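Why Does Wood Float?

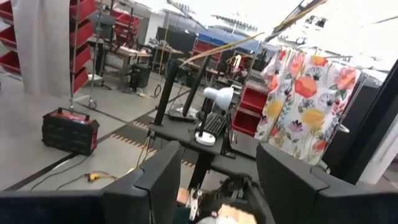
Whether an object floats depends on its density. Density is the amount of mass packed into a given space. To find it, divide the mass of an object by its volume.

One liter of fresh water has a mass of close to 1,000 grams. A liter of dry pine is much lighter. Anything less dense than water floats, and anything denser sinks.

Wood is made of tiny tubes called cells. In a living tree, many of these tubes carry water. When the wood dries, air fills the tubes. The solid walls of the cells are denser than water, so it is the air inside that keeps a log up.

Try it

You need a bowl of water, a dry stick, a steel bolt and a ruler.

Place the stick in the water. Part of it stays above the surface. Measure that part with the ruler and write the number down. Now drop in the bolt. It sinks, as steel is nearly eight times as dense as water.

Leave the stick in the bowl for 3 days and measure again. Water has moved into some of the cells, and the stick should sit lower.

Some woods sink even when dry. Lignum vitae is one of them. Its cell walls are thick and leave little room for air.

Word list

Mass: how much matter is in an object.
Volume: how much space it takes up.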